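Comparing two gripper set-ups on the lid test

Written by Thomas Sanna for the Emer bench notes. Last changed in November.

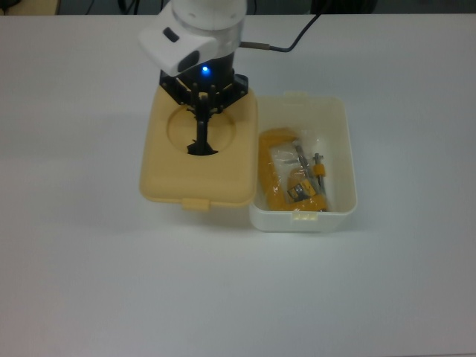
The lid test with the black gripper set-up: yellow lid in the fingers, open box to the right.

This page explains how we compare grippers at Vatwood with a plastic box and its lid. The test is simple to prepare and it shows differences which you do not find in the data sheets. You need one arm, the grippers you want to compare, a box with a latch lid and a free afternoon.

Why a lid

Many people begin with a wooden cube. A cube is easy for almost every gripper, so after one hour you have a column full of successes and no information. A lid is thin, it bends a little, and it has few places where the fingers can hold. Our yellow lid has a recessed well in the top, and we let the fingers press inside the well. If your lid has no well, you can grip over the two short sides, but then write this in your notes, for the results cannot be compared with ours.

Before you start

Clear the table and put the box flat on it. We use a plain white table top. It is not ideal for the camera, as a white box on a white table gives weak edges, but we wanted this difficulty in the test. If you only want to know about the fingers, put a dark sheet under the box.

Leave something in the box. Ours holds a yellow clamp in a clear plastic bag. The bag reflects the light and the clamp has nearly the same colour family as the lid, so a weak detector will sometimes choose the wrong thing. You will see this quickly.

Check the cable at the wrist. Turn the last joint slowly to both ends of the movement you plan to use and look that the cable follows without pulling. I lost one Monday morning to this.

Steps

1. Mount the first gripper and tighten the screws crosswise.
2. Load the tool weight in the controller. In the Masanja controller it is under Tool, then Payload. Our gripper with mount and camera comes to 435 grams. Weigh yours, do not copy this number.
3. Close the fingers fully and set this position as zero.
4. Teach the approach point above the centre of the well, with the fingers narrow enough to enter it.
5. Lower the arm, open the fingers until they press against the wall of the well, and wait one second.
6. Lift slowly and move to the side of the box. Hold the lid there and look at it from the front. A lid that hangs crooked counts as a lift but not as a clean lift.
7. Bring the lid back and release it over the box. Do not press the latch.
8. Write the result before you start the next try.

We make 31 tries for each gripper. The first one is for warming up and we do not count it.

Setting the force

Start low. With the Nadent fingers I begin at 3 newtons and go up in small steps until the lid no longer slides. Too much force pushes the wall of the well outwards, and the lid takes a curved form and jumps when you release it. When you have found a good value, stay with it for the whole series, also if one try goes badly.

What to write down

For each try: lifted or not, clean or crooked, placed or not, and one word about the failure. "Slipped", "missed" and "tilted" are enough for most cases. Please note also the light in the room. Our camera sits above the gripper and looks down past the fingers, so a lamp from the wrong side can put a shadow over the well.

If the lid slips

Wipe the finger tips with a dry cloth and try again at the same force. If it still slips, check the zero position from step 3. Small tips wear down, and after 2,000 cycles we change ours in any case.

When you change to the second gripper, repeat everything from step 1, including the payload.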